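I have been putting off writing about the countertops for weeks, mostly because every time I sat down to do it I changed my mind again. So consider this a progress report from the middle of things!

Quick catch-up if you're new: we moved into the house in Nistulside last spring, and the kitchen came with white tile counters and grout that had given up sometime in the nineties. I scrubbed it. I bleached it. I went at it with a toothbrush and a paste of baking soda for most of a rainy afternoon and got it from dark brown to medium brown. Then a tile popped up next to the sink and brought its neighbor along, and that was the end of the "we can live with it" phase.

My first stop was the stone yard out in Drundero, which I loved a little too much. If you've never wandered around one, they stand the slabs up on edge like giant books and you just walk between them. It's cold and dusty and everybody is very patient with you. I went in convinced I wanted something pale and plain. I came out with a pocket full of sample chips, most of them speckled, a couple of them frankly ugly, and one greeny-black thing I still take out and look at.

About the speckles. I know they're out of style. My sister-in-law made a noise when I told her (you know the noise). But I grew up with a granite counter that was all brown and gray flecks, and what I remember is that you could drop toast crumbs on that thing and not see them until Thanksgiving. I cook a lot and I am not a wiper. I mean, I wipe, but I'm not one of those people who wipes while the pasta is still boiling. A plain pale counter would be like having a houseguest who watches you eat.

So then there was the money part. I got quotes from 2 shops, and they were so far apart that I called the second one back to make sure we were talking about the same kitchen. The cheaper one, Erdem, wanted $986 for a remnant piece, cut and polished, which would cover the short run by the stove and nothing else. Installation was another $256, and hauling away the old tile was $109 on top of that. I did the adding up in the car and then sat there and ate a granola bar.

The remnant idea has kind of grown on me, though. If you haven't run into this, a remnant is what's left of a slab after somebody with a much bigger kitchen has had theirs done. You don't get to be picky about color, but the price drops a lot, and for a short counter you don't need much. The trick is to bring your measurements on paper, including the depth, and to ask about the edge finish before you fall in love. I did not ask about the edge finish before I fell in love. Lesson learned, and I'm going back with a proper drawing this time.

A few of you asked in the comments about sealing. From what I've been told, it depends on the stone, and the easy test is to leave a little water on it and see if it darkens. I tried it on my sample chips, lined up on a dish towel before breakfast. Two went dark in no time, the others just sat there with a bead on top looking smug. I wrote the results on masking tape and stuck it to the backs, and then the tape fell off the wet ones, so I'm going to have to do those again.

The other thing I'm stuck on is the cabinets. Ours are a sort of tired honey color, and brownish stone with honey cabinets could go very cozy or very dentist's waiting room. I've been eyeing a darker brown from Prakeck for the bottom ones, and I painted a piece of scrap board with it and have been moving it around the kitchen all August. It looks great at seven in the morning. By dinner it looks like gravy - good gravy, but still.

Anyway, if you have brown-on-brown in your own kitchen, tell me how it's holding up, and whether you got sick of it. I'm going back out to the yard next week with the drawing and a tape measure. 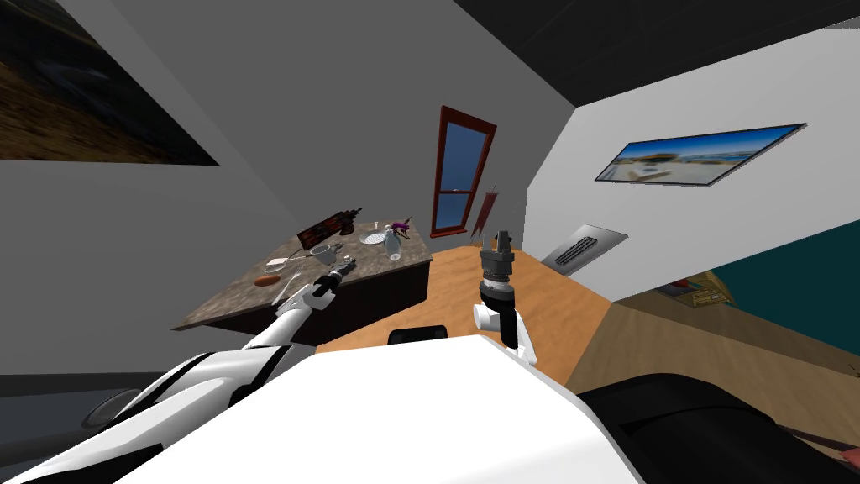
Posted by the tile-scrubber in Kitchen, House Stuff | Leave a comment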